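Ticket 1449: Obituary page shows the wrong age and the old job title
Opened by Ognjen Kelmendi, Wosau news desk

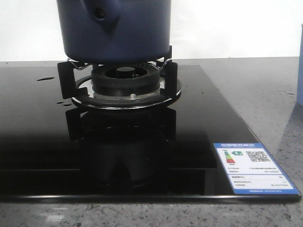
Navy blue pot on a gas burner.

Hi all, me again! The obituary we ran for the former deputy speaker has his age right in the story but a year too young in the summary box, and the box still calls him "party adviser" (he gave that up in February). I fixed both in Dramo, saved twice, cleared my browser – no change on the live page.

Update, 13th June: Koen Jacobs had a look and says the box doesn't read from the story at all. It pulls from the politician's profile, record 1009, which was last edited before he stepped down. So I corrected the profile too. The title changed right away, the age didn't.

Second update: Koen found that the age is stored for 24 hours before it refreshes. He forced it by hand and it's good on desktop now. The phone app still has the old one, and his family has already written to us, so please can someone on the app side push it through? I'm on the desk until 4.

Status: open, passed to app team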